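Brolinley Slim 26 laptop review: a month on the couch, the train and the kitchen bench

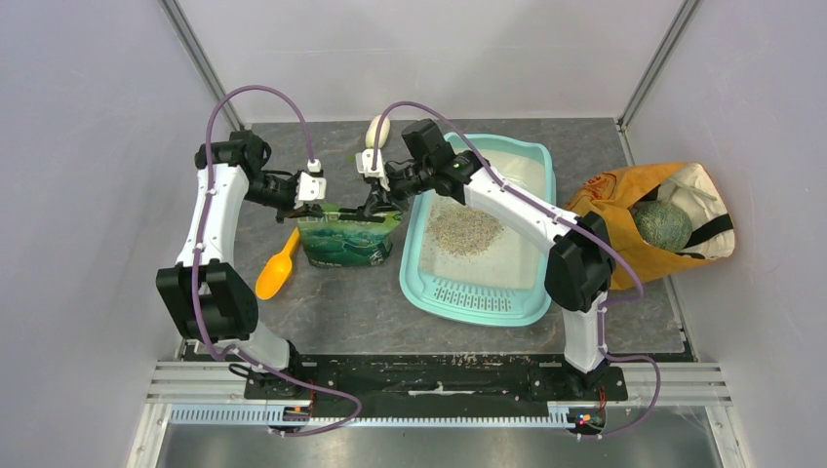

Two white arms, one green pouch

I wasn't in the market for a new laptop. My old Treritz still switched on, the colours were fine, and I'd got used to the fan sounding like a hair dryer. Then the hinge went in February and that was that.

So, the Brolinley. It's light, lovely to type on, and the battery is the best I've had in anything with a proper keyboard. I get through a full workday with the brightness halfway and usually have 30 per cent left when I pack up. Video calls chew through it quicker (don't they always) but I've stopped carrying the charger, and I never did that with the Treritz.

The screen is gorgeous indoors and pretty hopeless on a sunny train. It's glossy, there's no matte option, and I spent one whole trip looking at my own chin. The speakers surprised me though - there's real bass in there!

Now the grumbles. Two ports, both on the left, so if your power point is on the right you'll have a cable running behind the lid. The base model storage is stingy as well. After updates and my photo library I had 271 gigs left, and paying another $100 for the next size up would've been smart. My mate Hanne Zoëga did exactly that and is being very smug about it.

There's also a rumour going round the forums that Firach has a cheaper one with the same chip coming before winter. Could be rubbish. If you can hang on a few months I'd probably wait and see, but if your hinge has just snapped like mine did, grab this one and get the bigger drive.

Four stars from me. Would've been four and a half with a port on the right.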